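Household Notes from Clirnside: The Table Behind the Screen

Following the move to the Clirnside apartment, a review of small household supplies was carried out in January. The review had been postponed on several occasions. Items of this kind had been kept in the hall closet, under the sink and in a cardboard carton marked Pulley, after the moving company that supplied it. The carton was never fully unpacked, and its contents were known only in general terms.

It was decided that all such items would be brought to one surface before any were assigned a place. The large table was selected for this purpose. It is fitted with a dark teal mat, purchased from Vuvberg for 80 dollars, and small objects do not slide on it. The folding screen, which had previously stood in the bedroom, was moved behind the table at the same time. It has remained there, and the bedroom is considered improved by its absence.

Work began at 8 in the morning. Duplicates were identified first. Three opened packs of wipes were found, of which one was retained. Medicine was checked against the date on each label, and expired items were set aside for return to the pharmacy on Dobre Street. Paper goods are to be kept within reach of the table, as they are used there more than in any other room. Drinks do not belong with household supplies and will be returned to the kitchen in every case.

The dustpan presented some difficulty. It has no hook, and the closet door does not close when it is placed on the lower shelf. A location beside the screen is under consideration.
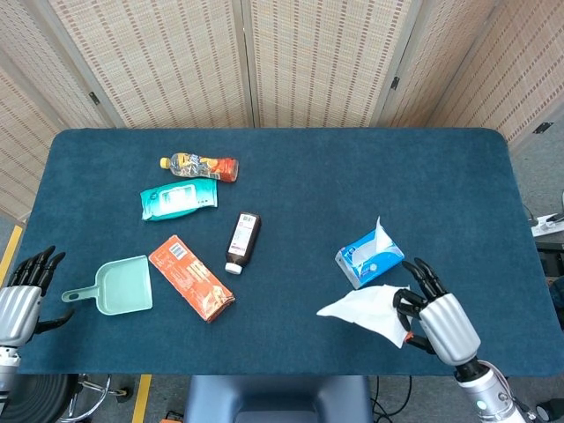 The table during sorting, with the tissues, wipes and dustpan still to be assigned.

The closet was wiped down in the afternoon and two shelves were lowered. Medicine now occupies the top shelf, with wipes and tissues directly beneath. Total spending on the project, including the mat and a set of shelf liners, came to around 471 dollars, the greater part of which went to a new cabinet for the hall. The cabinet has not yet been delivered. Until it arrives, the Pulley carton will remain in use by the front door.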